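Vorkbridge, 25 de enero de 2023

NOTA DE PRENSA

Onden revisa las promesas del orden doméstico: una caja rosa no vacía un armario 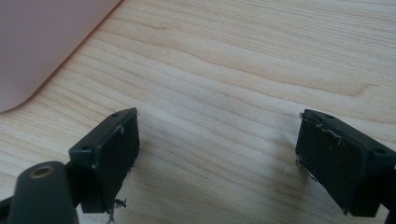
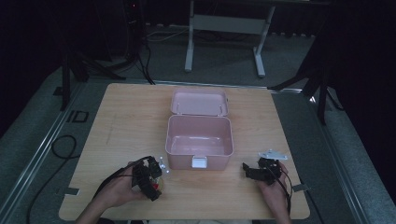
La asociación de consumo Onden publica hoy su guía sobre cajas de plástico con tapa abatible. La conclusión es poco entusiasta: el cierre se agradece, pero comprar 5 cajas para ordenar lo que cabía en 3 sigue siendo comprar de más.

Onden desconfía además del reclamo «apto para todo» – una fórmula que casi ningún vendedor concreta – y pide medidas interiores en la etiqueta.

La guía se puede consultar en la sede de Jodedard. Habrá otra edición en septiembre.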